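Plimville Library Adds Marker Set to Tool Lending Shelf

October 8, 2022
By Meenakshi Kartha
2 min read

PLIMVILLE – The Plimville Public Library has added a set of marked calibration objects to its tool lending shelf, the library said in its fall equipment notice. The set can be borrowed for 7 days on a regular library card and renewed once if no hold is pending.

The objects carry square black-and-white fiducial markers, the printed patterns that software reads to work out where an item is and which way it faces. Among them are a white tapered cup, used upside down with the wide rim on the table, and a white piece shaped like a chess pawn. Each has markers on more than one side. A flat paper sheet printed with four markers in a two-by-two grid serves as the reference for the tabletop.

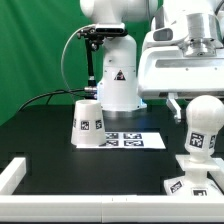 Placement affects the reading. Markers on a curved side are harder to detect as they turn away from the lens, and a sheet that does not lie flat will shift the position estimate. An object set down over part of the sheet can hide markers from view. The instruction card recommends matte paper and even lighting.

The set was prepared by Cirow, a Zandbridge print shop, which will also supply replacement sheets at $3 each. Worn or creased sheets should be reported at the desk and not taped over.

A six-page guide by Athumani Press comes with the set and covers printing, measuring and storage. The tool shelf, opened in June, now lists 157 items. Holds can be placed at the front desk or through the catalog.

6 shares | 3 comments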